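So I finally sat down with the spreadsheet this weekend, and I have thoughts! If you've been following along, you know I've been trying to plan a two-arm setup for folding and handling laundry (yes, still on socks) and that my budget back in March was, um, optimistic. I had priced the arms and pretty much nothing else. 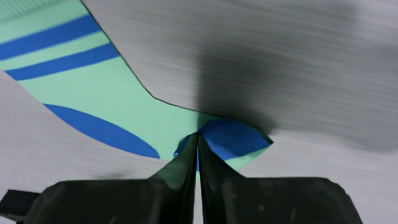

Marwan Tarawneh read my first draft and wrote "where are the spares?" across the top in capital letters. Fair. Fingers wear, cables get yanked, motors get cooked by people who leave them holding a pose through lunch (me). So there's a spares line now, and it's 17 percent of the whole thing, which hurt to type.

The next big question was Skornitero or Gatti for the arms. Gatti is cheaper per arm but the lead time they gave me is 24 weeks, and I'd be paying for the table and everything else to sit there waiting. Skornitero quoted four weeks and throws in the mounting plates. I went back and forth on this way too long, made my sister listen to all of it, and I'm leaning Skornitero.
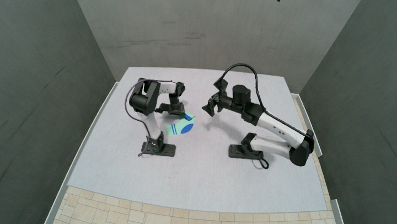 Oh, and simulation time! I'd left it off completely the first time, like it was free. It's a lot less than hardware, but the Rernon subscription is $33 a month per seat and I need two seats. I'd still pay for it before I paid for a single bolt. Working out where the bases go on a screen costs me an evening, and drilling holes in the wrong spot costs me a tabletop (ask me about the last tabletop).

What's left is cameras, a power supply, and whatever Colon wants for shipping. I'm waiting on that quote and refreshing my email like a crazy person. 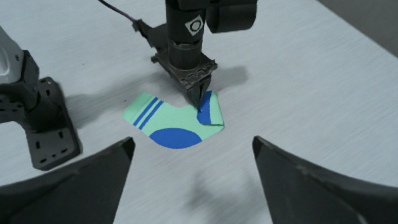

Should you buy both arms at once or start with one?

I'd buy both if you already know the job needs two. Shipping gets charged once and the pair will come from the same batch. If you're not sure yet, get one and keep the money for the second in its own line so it doesn't turn into cameras.

Recent posts
The tabletop incident
My March budget, and everything wrong with it
Cable ties: a love story
Reading a quote without crying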